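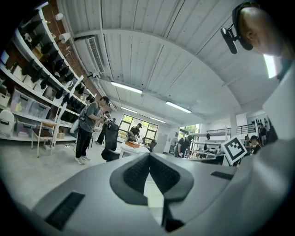

Rule 2

I'd been at Skillemix one whole month when Lenka Sokol caught me setting my gripper down mid-count. "Rule 2," she said, "both hands till you hear the beep!" I had 1,454 good takes by then (I was so proud) and she made me toss that one.
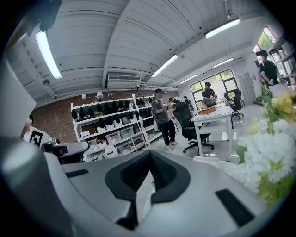 So I sulked, picked it up again and started over, both hands, chest high. Lenka was already bugging Tatiana about her chin strap. The beep came. "Keep it," said Lenka, and I grinned like a kid.

Contact | © Plolwood Stories | Back to top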